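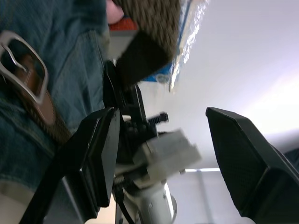 Kids' Desk > Ask Us Why > Clothes

Why Are Blue Jeans Blue?

Look down. There is a fair chance you are wearing jeans, and if you aren't, someone near you probably is. People wear them to farms, to weddings (their mothers are not pleased) and to bed, if they are very tired. Most of them are blue. Nobody voted on this.

The blue comes from a dye called indigo. For thousands of years people got it from plants, which is a little strange, as the leaves are green. You had to soak them in water for hours and then stir air into the water, and by all accounts it stank. These days nearly all indigo is made in factories. It is exactly the same blue, with less stirring.

A dye with bad manners

Most dyes soak right into a thread and settle down for life. Indigo mostly clings to the outside. Each time the yarn is dipped, it picks up another thin coat, so a dark pair of jeans has been dipped again and again. Fresh from the vat the yarn looks yellowish green. Then air gets to it and it turns blue while you watch.

Because the color sits near the surface, it rubs off. Knees go first, then seams and folds, anywhere the cloth sticks up and gets bumped. Under the blue, the middle of the thread is still white. Some people pay extra for jeans that look as if someone else has already fallen over in them.

Turn a leg inside out

Denim is woven from 2 sets of threads. The ones running up and down are blue. The ones going across are usually left white. The weave pushes most of the blue to the front and most of the white to the back, so your jeans have a secret pale side that only your legs get to see. Look closely and you'll find tiny slanting lines too. That slanted pattern is called twill, and it makes the cloth tough.

Try it at home

Rub a damp white rag on some new, dark jeans for a minute and check the rag. Ask first if the jeans belong to a big brother. Teodoro Layug, age 6, wrote to tell us his new pair turned a white couch blue in August. We believe him. We hope the couch is feeling better.

Written by Dexter Yap, 10 Dec 2022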